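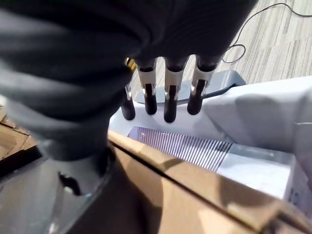 第三章 台面就位与下层收纳

适用于 Flotar 黄色两层台。包装拆除与台体组装见前一章。如果您跳过了前一章，台子也站住了，请回去翻一眼，我们比您更想知道它是怎么站住的。

3.1 开始之前

请先决定台子放在哪里。“先放这儿，以后再说”也算一种决定，据我们观察还相当持久，所以请一开始就挑个能住下去的地方。

地面可以是硬地，也可以是地毯。方块地毯常按交错方向铺设，条纹一块朝东一块朝北，请勿拿条纹当水平线来校正台子。校正用水平尺。没有水平尺的，用一杯水也行，但水杯请在下一步之前拿走。

需要准备的东西：
水平尺
软布两块，一湿一干
理线扣若干（附件袋内，订购号 2,151）
愿意抬另一头的人

3.2 就位

1. 清空落脚处的地面。地上的线缆全部收到一侧，包括那根谁都说不是自己的黑线。
2. 两人抬起台体，手握台面下沿。不要抓下层隔板，它能放东西，但不喜欢被人当把手。
3. 放下时四角同时着地。做不到同时，就尽量让它们前后脚到。
4. 下层一侧朝向您平时站的位置。装反了也能用，只是每次取东西都要绕一圈，权当锻炼。
5. 在台子前方留出 60 厘米的活动空间。椅子、纸箱和“马上就拿走”的物品均不计入活动空间。
6. 把水平尺放在上层台面中部，横竖各量一次，再到下层重复一遍。

注意：在地毯上拖动台体会把地毯块的边角掀起来。掀起来的边角会在三天后绊倒您，通常是在您端着东西的时候。

3.3 上层台面

上层面积最大，也就最先被占满。请把它留给正在用的物件，其余的一律请到下层或者别的房间去。

1. 用湿布擦一遍，再用干布擦一遍。
2. 大件放在靠里的位置，小件离前沿至少一掌宽。台面前沿没有挡边，圆底的东西会自己找到这一点。
3. 敞口的盒、盆、碗类容器单独放。放在前沿时，它很快会装满螺丝、发票和一枚来历不明的钥匙。
4. 沉重物件用双手放下，松手之前先听到它落稳。

小心：亮面漆会反光。头顶有长条灯时，台面上会出现一道道白光，擦不掉。我们的客服收到过不少要求寄送强力清洁剂的来信，来信者擦的大多是灯。

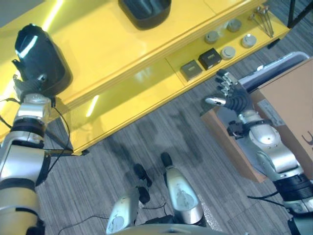

黄色亮面漆可以用酒精擦吗？
不建议使用。日常污渍用拧干的湿布即可，较顽固的胶印用少量中性洗涤剂擦拭，随后用清水布擦净并立即擦干。

3.4 下层收纳

下层比上层低一级，适合放小方盒、扁圆件和细长杆件。随机不附这些东西，您自己迟早会有。

1. 小方盒放在最前面，带标签或浅色面的一侧朝上。灰盒黑盒混放没有问题，标签朝下就有问题了，所有的盒子从背面看都长得一个样。
2. 扁圆件放在方盒后方。不超过 4 个时可以平放成两排，前后错开，手指伸得进去。再多请另找容器，往上摞的那几个总归会滚下来，而且总是往台子底下滚。
3. 细金属杆收拢成一束，斜靠在下层靠里的角落，带圆头的一端朝同一方向。散放的细杆会在夜间自行打乱顺序，原理尚不清楚。
4. 每放完一类，后退一步看一眼。看得出什么在哪里，就算完成。看不出来，回到第 1 项。

提示：如需固定分区，可选购 Norkico 薄隔垫，按下层尺寸裁剪。裁剪请在台子以外的地方进行。上一版说明书漏写了这句话，维修部记得很清楚。

下层不宜存放的物品：
a. 无盖的液体
b. 比下层深度更长、需要探出一截的物品
c. “以后可能用得上”的空盒，除非您能说出以后是哪天

3.5 旁边的支架与线缆

不少用户会在台子旁边再立一根竖杆或金属支架。Witkowska 系列支架与本台高度相配，其他牌子的也能站在旁边，只要它们站得住。

1. 支架底部横杆不要压在台脚上。两件东西互相借力，看上去很稳，搬走其中一件时就不稳了。
2. 夹具不要夹在台面漆层上。夹过的地方会留下一圈印子，形状与夹具完全一致，便于售后辨认。
3. 从支架上垂下来的线缆，先用理线扣贴着竖杆收住，再引到地面。
4. 落地的线缆沿地毯块接缝走，绕开台子前方。多出来的部分盘成松圈，用扣带束好，放到台后。
5. 最后在台前来回走两趟，脚步可以随便一点。平时您也不会走得更认真。

警告：不要让线缆从台面前沿挂下来。挂下来的线缆早晚会被人顺手一拉，线那头的东西也就跟着来了。
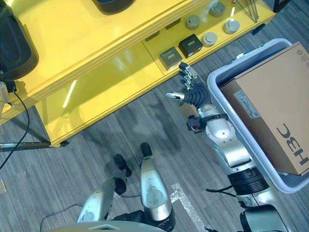

下层放满以后，还能在上面加一层隔板吗？
本台未设计加层结构，请勿自行钻孔或粘接隔板。需要更多收纳空间时，可在台侧并排放置 Trosmont 小柜，两者之间留出便于擦拭的缝隙。

3.6 日常维护

每天：把上层不再使用的物件放回原位。原位不明的，放进“原位不明”盒。该盒几乎所有人都会有一个，请只有一个。

每周：取出下层全部物品，擦净后照 3.4 节放回。最里面的角落容易积灰，细杆束底下尤其多。

每月：检查四角是否仍然着地，用手轻推台面，不应晃动。如有晃动，先看看是不是有根线缆钻到台脚底下去了。

搬动之前：上下两层全部清空。“就挪一点点，东西不用拿”属于保修范围以外的情形，具体条款见第 31 页。

3.7 常见现象

台面有细小圆形印痕：多由扁圆件在台面上推动造成。请拿起来再放下。轻微印痕可用干软布沿同一方向擦拭。

下层物品越来越靠前：取用后随手放在了最外侧。把它们推回去，过一阵再推一次。

台子看起来歪了，水平尺显示是平的：相信水平尺，歪的可能是地毯条纹。

台子看起来是平的，水平尺显示歪了：同样相信水平尺，然后回到 3.2 节第 6 项。

少了一个小方盒：先看支架后面，再看“原位不明”盒。

理线扣用完：凭 3.1 节所列订购号向经销商补购。用胶带代替也可以，请勿粘在黄色漆面上。

修订日期：2023-01-23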